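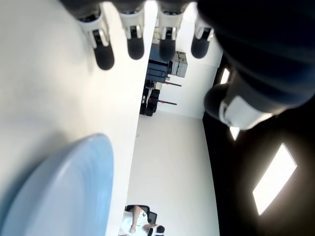

Wrist cam, plate at lower left.

benchrest_kit
Week 6 with the Casent hands on lease from Trevaskis. The brochure says "table service ready." My table would like a word. Anyone else paying for the dexterity pack?

solder_moth
We had it until December. Fine on mugs, hopeless on anything flat. Support sent me a PDF called "Understanding Plates."

J. Nyaga
Disagree. The fingers are good and the planner is timid. Set approach height to 3 and try again. 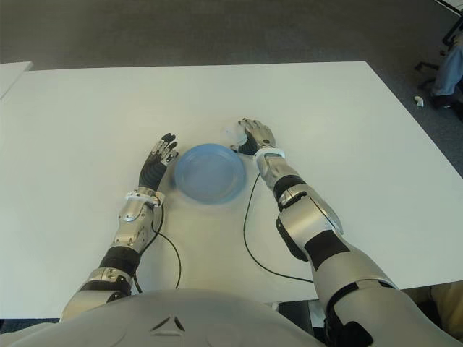 benchrest_kit
The dexterity pack is the part I'd send back. It gives you 40 canned grasps, and the one marked "shallow dish" wants a rim it can get a thumb under. Ours is a light blue plastic plate with a raised rim, so on paper we qualify. Also, for 932 a month I expected a cable clip or two – both wrist cables just trail over the tabletop.

solder_moth
Clips are in the Bradow bundle. Extra, naturally.

ekpo_c
Velcro. Next question.

J. Nyaga
Still say it's your settings. Post the side grasp.

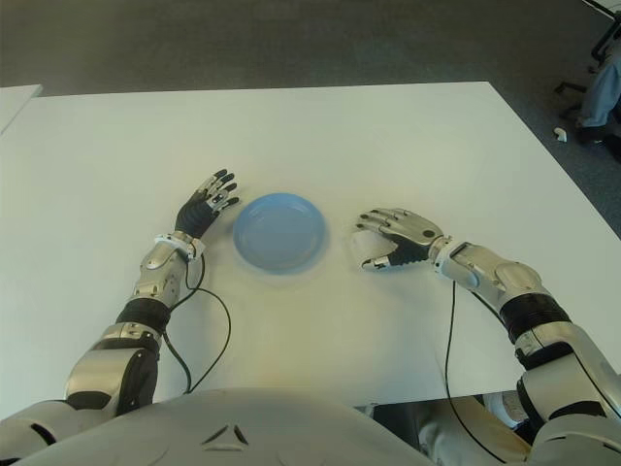

Left hand upright and open, right thumb close to the rim.

J. Nyaga
Thumb's too shy. Raise the contact threshold.

solder_moth
Or cancel the pack and keep the hands. Trevaskis lets you, page 6 of the contract.

benchrest_kit
Reading page 6 now. It's a better read than the PDF.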